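The finger pads come off first. Cristóbal Zapata backs out two screws per side, lays the black pads face up on a towel and goes over the mesh with a soft brush. Grit packed into the little holes makes a pad stiff, and a stiff pad drops eggs.

Zapata looks after the hand-held grippers at Torholm, where people use them to teach kitchen jobs to a pair of Bundgaard arms. An operator carries the gripper through a task, a fisheye lens records it, and the arm learns from the recording. By February the group had 3077 usable runs, 700 of them at the refrigerator.

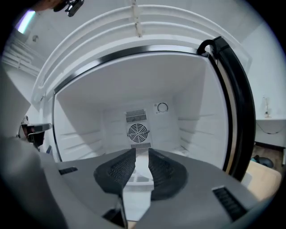
Pads get swapped after 51 hours of use, whether they look tired or not. Zapata got that number from his own notebook, after a set from Flesico tore at the root on a Monday morning and cost the crew half a shift. He now keeps 3 spare pairs in a drawer, marked left and right with paint pen.

With new pads on, he closes the fingers on a strip of paper and pulls. If it slides out on one side, he loosens the screws and shifts that pad a hair. Then he wipes the lens, blows out the vents in the housing and runs the fingers open and shut until the travel reading settles.

The whole job takes less time than a coffee break. The slow part is the log, which Largate's software still makes him fill in one gripper at a time.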